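Hand-Held Gripper Check, Before Side-by-Side Trials
Onwood bench, Thu 4 August
Grippers on trial: Zakham (felt pads), Jokeck (rubber pads)

Okay, second time through this list, and I've moved the pad section up to the front, where it should have been all along. Mark each line OK, FIX or N/A and write something next to it if you mark FIX. My own comments are under each item, so you can see how picky I'm being (pretty picky, sorry!).

1. Fingers and pads

1.1 Pads stuck down flat, no lifting corners -- OK on both
I run a fingernail along all the edges. The Jokeck pads are a bit stiffer to check that way and I had to go twice around the left one before I was happy with it.

1.2 Pad surface clean -- OK
Lint roller first, then a dry brush. No alcohol on felt please, it goes crunchy and I don't love what that does to the grip.

1.3 Pad wear -- Zakham FIX (minor), Jokeck OK
The Zakham left pad has gone fuzzy along its upper front edge. I'm letting it run today and swapping it before the September round. If you see loose fibers on the bench, brush them off and make a note, but don't trim the pad with scissors! I did that in the spring and ended up with two fingers that didn't match, and a whole afternoon of numbers I couldn't compare with anything.

1.4 Fingers line up when closed -- OK on both
Close slowly on a strip of paper and pull. It should drag evenly from both sides.

1.5 Finger screws snug -- OK on Jokeck, FIX on Zakham
One of them took another quarter turn. I've put a dot of paint marker on it so I can tell if it's creeping.

2. Body and handle

2.1 Housing, no cracks -- OK on both
Look hardest where plastic meets metal. I use a flashlight held low, and it picks up hairlines that the ceiling lights miss completely.

2.2 Trigger returns on its own from fully closed -- OK on Zakham, FIX on Jokeck
The Jokeck hangs up for a moment on the way back. 50 squeezes and it did it 4 times, always when I let go slowly. Not a showstopper for picking up blocks, but I would not want it near anything breakable, and it makes my wrist grumpy by the end of a session.

2.3 Handle comfortable for a full run -- OK, with grumbling
The Zakham is nicer in the hand. I know "nicer" isn't a measurement, so from the next round we're all scoring it one to five, and please fill that in before you talk to each other about it.

3. Bench and camera

3.1 Nothing between the fingers at the start of a take -- OK
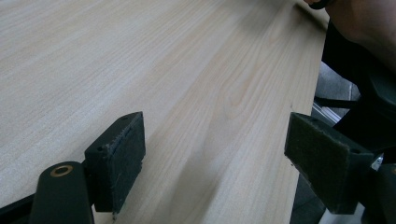
Solomiia Palamarchuk

3.2 Both pads in the camera view with the fingers open -- OK
I want to see both felt faces and a decent stretch of tabletop between them. If you can only see one pad, the mount has slipped and you need to redo the angle before recording anything.

3.3 Bench top wiped -- FIX
There's a little dark speck on the wood just left of the right pad. Tiny, I know, but I'd like the top properly clean between takes, so give it another wipe.

3.4 Lighting even enough -- OK
A soft shadow between the fingers is fine with me. Hard glare on the bench is a FIX, so tilt the lamp and look again.

3.5 Arms and sleeves out of the way -- FIX
Whoever's helping, step back from the right side of the bench, please. I'd like clean tabletop and floor over there and no forearms.

4. Controller

4.1 Firmware matches on both units -- OK
Build 242. If yours shows anything else, stop there and come find me.

4.2 Width reading goes to zero when closed -- OK on both
Re-zero after every pad change, even if you think it didn't move.

4.3 Battery above 40 percent -- OK on both
The Khurana pack sags quickly once it's under that, and the width readings start wandering a little.

Still open: new left pad for the Zakham, trigger spring for the Jokeck, paint marker dot to be checked after the last run of the day. Initial the sheet when you've done yours and leave it clipped to the lamp -- I'll pick them all up before I lock the cabinet.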